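Grakden G6 Marble-Pattern Surface Panel
Dark brown with white veining

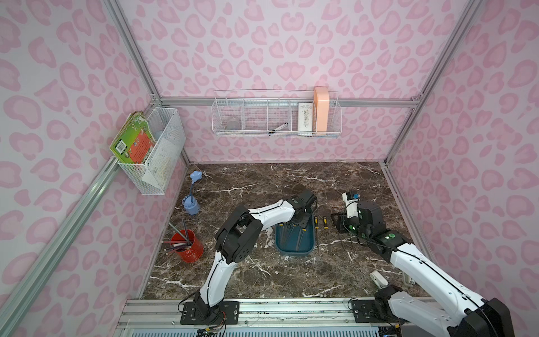

Product notes by L. Baidoo, technical editor, Grakden Surfaces
Last revised 26 January 2019

The G6 is a flat panel for bench tops, shelf decks, display bases and the floors of small enclosures. It is sold cut to size, with square edges and no holes. The pattern is dark brown with white veins and runs the full length of the panel.

Core and face
The core is mineral-filled resin board, 6 mm thick. The decorative face is bonded under pressure and sealed with a satin topcoat. The back is plain gray and sanded for adhesive. The face will take wiping with water, dish soap or a mild glass cleaner. Do not use acetone, oven cleaner or scouring powder. Scratches that go through the topcoat cannot be polished out.

Sizes
Panels are cut to order in steps of 5 mm. The narrowest cut we supply is 425 mm. Anything smaller has to be trimmed by the customer. Cutting tolerance is plus or minus 1 mm on length and width. Panels over 1200 mm long ship on a pallet and take longer to deliver.

Vein direction
Veins run at a slant to the long edge. When two panels are to sit side by side, enter "matched pair" in the order notes and both will be cut from the same sheet. The pattern will continue across the joint in direction but not line for line. Panels ordered at different times may differ slightly in the depth of the brown. We do not accept returns for shade.

Support
The panel must rest on a flat base or on a frame with cross members. Maximum unsupported span is 300 mm. Where the panel drops inside a metal frame, leave a 2 mm gap on every side. The gap may be filled with clear silicone. Do not fill it with grout.

Fixing
Use construction adhesive in beads, kept 20 mm in from the edge, and weight the panel overnight. For a removable floor, use double-sided foam tape at the corners and the center. If screws are needed, drill clearance holes with a sharp masonry bit at low speed, face up, on scrap board. Countersinking weakens the face and is not covered by the warranty.

Heat
Rated to 80 degrees C at the surface. Use a trivet under soldering stands, kettles and similar items.

Walls
The G6 is a horizontal product. For vertical surfaces see the Bulard range of printed wall papers, stocked at our Flolville counter in full rolls only.

What is in the package
One panel, film on face
Edge sealing stick, brown
Cleaning card

Peel the film within two months of delivery. After that the adhesive may leave a residue along the edges, which comes off with warm soapy water and a plastic scraper.

Warranty is 2 years from delivery for indoor use. Orders placed in September ship after the annual stock count.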